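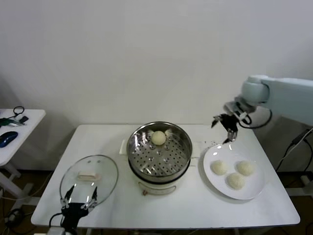 Steamed buns, one in the steamer and three on the plate

News > Visits > Sleep and memory

Home Visits Events Reading list Contact

Open day at the Narkdale sleep and memory lab
10/03/2020

The lab opens to the public once a year. It takes up two floors of the old Ullurine building in Jekville, a short walk from the bus station. Entry was free but you had to book, and we were put in the second group of the morning.

The tour began with a talk on why people remember word pairs better after a night's sleep. The lab has tested up to 600 adults on this. Each one learns a list in the evening, sleeps in one of the 4 bedrooms upstairs, and is tested again after breakfast. The speaker said the gain is modest and varies a lot from person to person, and that older adults show less of it.
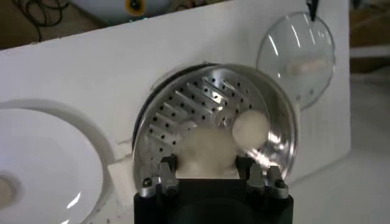

Round steel disc with rows of small holes

Upstairs we saw a bedroom. It looks like a plain hotel room, except for the cable panel over the bed and the intercom. In the control room next door a technician played back a recording from July and pointed out sleep spindles – short bursts of fast brain waves that last a second or so. They are hard to spot at first. By the end of the session most of the group could find them.

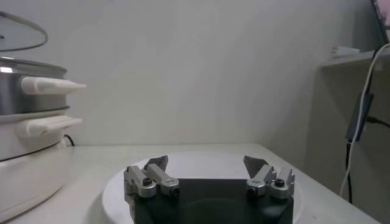

The last stop was the scoring office, where staff go through recordings in 30-second pieces and mark the sleep stage for each. A full night comes to nearly 1000 of these. A program called Tomar does a first pass and a person checks it. I asked how often the two disagree and was told it happens mostly in light sleep.

The visit took 3 hours with a coffee break. Parking is poor, so take the bus. Booking for next year is on the lab's own page.

Get our visit reports by email. Enter your address to subscribe. You can unsubscribe at any time.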